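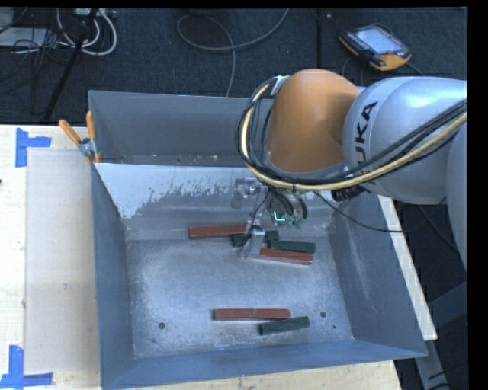

The Brosa divided bin on the bench, with blocks in the front compartment.

I have owned a lot of bins. Plastic ones mostly, a couple of wire ones that let every small thing fall straight through, and one beautiful old drawer from my aunt's sewing cabinet that I used for screws until the bottom gave out. So when my cousin Jawad told me he was done with plastic and was buying metal for the shop, I listened politely and then went and ordered one for myself the same evening, a little after nine, with a cup of tea going cold beside me.

What I ordered was the Brosa divided bin in the large size, the gray-blue one. I've had it since September and it has been in use nearly every day, so I feel I can talk about it fairly now, scuffs and all.

First, the size. It's big! I measured my bench before I ordered and still managed to be surprised. If you work at a narrow table you will want to think about this, as it takes over the middle and you end up working around it. On my pale wood top it sits flat and doesn't rock, and I put a square of felt under each corner for the first week and then took them off again when they kept bunching up.

The shape is what won me over. The walls are high and they slope inward as they go down, which means that whatever you drop in tends to slide toward the floor of the bin and stay there. We keep rectangular blocks in ours, the reddish-brown and dark green ones that my brother-in-law Danish Chaudhry cuts and paints for the school fair, and you can toss them in from the side without looking and they don't bounce out over the edge. With the old plastic tub I spent half my life on my knees under the bench fishing for strays.

Then there's the partition. It runs across and gives you a small compartment at the back and a larger one at the front. I love having two sections and I use the front one constantly. The back one I am less sure of. It's in shade for most of the day with my lamp where it is, and the bottom collects little chips and specks that I only notice when the light happens to catch them. You can't get a regular brush in there comfortably. I've gone over to an old paintbrush with the handle cut short, and Hina Shaikh, who has the same bin for her mosaic tiles, swears by a vacuum with the crevice tool. Either way it's one more little job, and I wish they had made the partition lift out.

Now, the finish, which I know some of you wrote to ask about after I mentioned it last time. It does wear. The floor has taken on a scuffed, brushed sort of look, and on the far slope of the front section there is a pale gray patch with a speckled edge along the bottom. The darker color still shows through there in flecks. It doesn't bother me one bit for shop use (a bin is a bin), but if you were hoping to keep one looking new in a craft room with guests coming through, I would go for something else. I wrote to Brosa and got a kind reply from Kulsoom Gilani in their customer service, who told me the color coat isn't covered by the guarantee. Fair enough, though I'd have liked that on the product page.

One more thing to know before you buy: there are round holes in the floor. Blocks are no trouble at all, they just lie across or beside them. Beads, washers, or short nails would be another story, and Hina ended up laying a piece of card in hers. I tried the same thing for a while with a sheet of shelf liner, which curled at the ends and annoyed me so much that I pulled it out within 2 days.

As for the competition, Jawad went with the Oakley in the end, which has straight sides and no divider. It's lighter to carry and much easier to wipe out, and he's happy with it. I find I have to reach farther down into his to pick things up, and everything settles flat into the corners where my fingers don't fit. The slope on mine makes a real difference at the end of a long afternoon. Tariq Tanoli, my uncle, uses the Comitz plastic one and will not hear a word against it, so I've stopped trying.

Would I buy it again? Yes, I think so, and I'd get the same color. I'm taking one star off for the back compartment and half of another for the finish, and if they ever sell the partition loose I'll happily give the first one back.

Good for: blocks, offcuts, hand tools, balls of yarn if you don't mind metal.
Less good for: anything tiny, narrow tables, people who hate scuffs.

My rating: three and a half stars out of five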